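Stellska Training Hurdle

The Stellska is a track hurdle for school teams and clubs that set up and put away their equipment every day. It has a steel base, an aluminum upright on each side and a plastic crossbar with rounded ends.

The bar locks at 30, 33, 36, 39 and 42 inches. Push both buttons, slide the uprights and let go when the pins click. The counterweights sit inside the base tubes and move with one hand, so the pull-over force can be matched to the bar height.
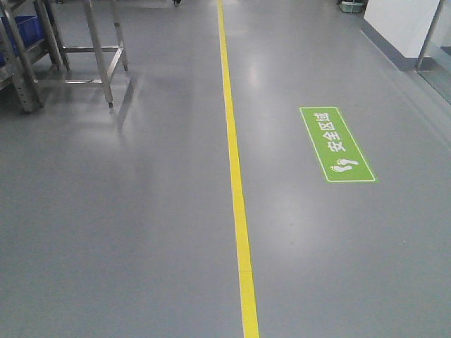

Hurdles nest when stacked on the transport cart, which is sold separately — order number 307. The cart fits through a standard single door with the uprights lowered.

Rubber feet come fitted for indoor use. Take them off for outdoor tracks, where they wear down faster. Replacement feet are sold in bags of 60.

The crossbar comes in white with black ends. School names can be printed on the bar in one color. Printing adds 3 working days to the order, and we send a proof by email before anything goes to the shop.

Warranty: 3 years on the base and uprights, one year on the crossbar. Bent bars from normal falls are not covered, but spare bars are always in stock.

Also in this range: Van Dusen starting blocks and the Flutivthorpe low hurdle for younger athletes.

Ships from our Fatolbridge warehouse. Orders of 30 hurdles or more go by freight — please give us a daytime phone number for delivery.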